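4.2 Learning from glossy dishes

Of all the object groups in the Harkix set, the white dishes were the one we most looked forward to and the one we most feared. They are large, smooth and shiny, and they hide much of the view from the hand-held gripper once they are lifted. We collected 201 demonstrations with them, all recorded at the Trurnemitz lab with the same two-fingered tool, and kept every one in training, including those with strong highlights on the rim.

Our first policy treated the highlight as if it were the edge of the dish. When the light moved, the predicted grasp point moved with it. The fix was pleasingly simple: we added a small loss that asks the network to place the rim in the same position relative to the fingers for as long as the grip is held (Section 3.3). Training ran for 2,000 steps on top of the base policy, and the change showed up at once in the rim estimates. 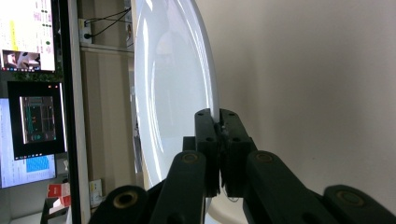

Figure 4. An oval dish held by its lower rim, nearly upright, with a band of reflected light along the right-hand side.

Hala Haddad objected, on reading an early draft, that a steady rim estimate might only mean the network had learned to ignore the dish and look at the fingers. It was a very good point! We therefore repeated the test with the finger region masked out. The estimate became noisier, but it still followed the rim in 37 of the held-out recordings, where the first policy had managed 10.

We find this result exciting for what it says about reflections. A highlight slides over the surface as the tool turns, while the rim stays put between the fingers, and the network seems able to use that difference without any depth input. Clear glass remains harder, and we return to it in Section 5.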